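Keeping Records, Discs and a Small Drum Kit at Home
Tips from the Tundevberg listening room

I have many records in a small apartment, and for many years I made every mistake with them. These are the tips I give to friends who start to collect. Most need only things you have already in the kitchen or the workshop drawer.

Washing a dirty record
Mix 300 ml of distilled water with 2 drops of plain dish soap, the kind without perfume. Do not use water from the tap if your kettle gets white inside, the same white will stay in the grooves. Put a jar lid over the label and hold it with your palm. Wipe with a soft cloth in the direction of the grooves, never across. Rinse with clean distilled water and let the record stand in a dish rack overnight. My dish rack is from Intarasuk and the wire is thin enough that it touches only the edge.

Old price stickers
Warm the sticker with a hair dryer on low, from a hand's distance, and lift one corner with your fingernail. If glue remains on a glossy sleeve, a little cooking oil on a cotton pad takes it away. On matte cardboard oil makes a dark spot for ever. There I leave the glue and dust it with talcum so it does not catch the next sleeve.

Scratched CDs
First try only washing, many "scratches" are fingerprints. Wipe from the center hole to the outside in straight lines. White toothpaste can help with a light scratch, but use very little and rinse well. If the scratch is on the label side, the toothpaste does nothing. Make a copy of the disc while it still plays.

Broken jewel cases
When the small teeth in the middle are broken, do not glue them. Change the tray. I buy mixed lots of used cases and keep the good trays in a shoe box, with the clear ones apart from the black ones.

Shelves
Records stand upright, not leaning, and not so tight that you must pull hard. One full shelf is heavier than people believe. I screw mine to the wall with the Sterkanex bracket 242, two for each board, and I check the screws in January when the heating has made the wood dry. Keep the lowest board a little above the floor if you mop with much water.

A drum that buzzes
Before you buy new heads, touch each part with one finger while another person plays softly. Very often it is a loose lug or a washer. A small piece of felt under the washer makes it quiet. For rings that are too long, a folded handkerchief at the edge of the head is enough, with one piece of painter's tape. Do not leave the tape there through the summer.

Cymbals
Wash with warm water and mild soap, dry at once with an old T-shirt. Lemon juice makes them bright but it also takes the printed logo away, I lost one like this. I now use Dritelora paste, only on the underside, and it smells quite strong, so open a window.

Keeping a list
Write the shelf and the place of each album in a school notebook, with pencil. My list is now at number 2177, and I still find things with it faster than with the telephone. When an album is lent out, I put a sheet of cardboard in its place with the month written on top.
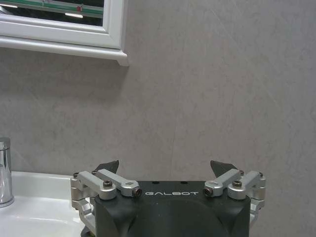 For the cardboard, the back of a large calendar is the right thickness. Cut it a finger wider than the sleeve, so it sticks out and you see it from the door. I keep the used sheets and erase the month when the album comes home.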